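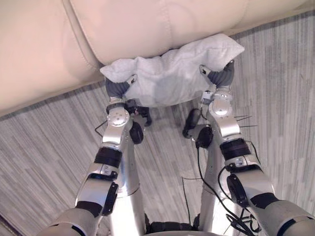
Mechanical noise through a party wall, second floor
posted by jesier_flat
Looking for input on a low hum from the neighbor's ventilation unit. It starts at 2 a.m. and runs until morning. The tone sits near 120 Hz on a phone app, which I know is not calibrated. Soft furniture does very little at that frequency. The long side of my living room already has a leather couch with thick padded sections like this one, plus a white pillow, and the level at my desk is the same with or without them. The wall is plaster on block, 24 cm. Quote for an independent stud lining from Zostcombe is 695, without paint. Worth it?

mortar_and_lath
Wrong end of the path. Hum at 120 Hz is usually structure-borne. Put your ear on the wall, then on the floor. If the floor is louder, a lining on the wall gets you nothing.

Nhi Kim
Disagree in part. A lining with a decent cavity and mineral wool will help at 120 if the resonance is kept well below that. I did mine with Sestel clips and double board for 581. The hum is still there but I sleep.

mortar_and_lath
Clips on the wall only, or ceiling too? Flanking through the slab is what kills these jobs.

Nhi Kim
Wall only. Slab is carpeted on both sides, so I can't rule flanking out.

jesier_flat
Ear test done. Floor is louder than wall, by a fair margin. Ceiling is silent.

mortar_and_lath
Then ask the neighbor to look at the feet under the unit. Hard rubber pads are too stiff for a light fan. Springs or soft polyurethane, sized to the load.

Nhi Kim
Agreed on the feet. I would still get the lining priced again.

kettle_lid
Ear plugs, knitted hat pulled down over them. Cheap, and it holds the plugs in when you turn over.

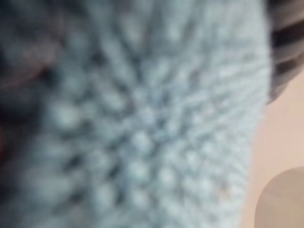 Reply 9
jesier_flat
Neighbor has agreed to open the cabinet in February. I will post pad dimensions and the unit weight then. Lining is on hold.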